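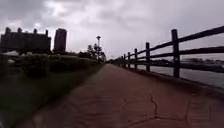

Five days on one charge is the figure to look at twice, one reader wrote within an hour of the announcement, adding that the last Godum phone promised the same and needed its charger by the second evening.

Godum has announced the Jitberg 2, a budget handset it says will go on sale in July. The company lists a 500-nit screen, a headphone jack and room for two SIM cards. It has not named the chip or said how much storage buyers get at the base price of $665 – a lot of money for a phone Godum itself files under "budget."

The battery claim comes with a footnote. According to the company, the five-day figure was reached with mobile data off and the screen at its lowest setting. Few people use a phone that way.

Software is another open question. The Jitberg 2 runs Flarkness, Godum's own version of Android, and the press release promises "long-term updates" without giving a number of years. The first Jitberg was sold with similar wording and got one major update.

Preorders open through the retailer Trajkovski, which is asking for full payment up front. No review units have gone out so far, and Godum would not say when they will.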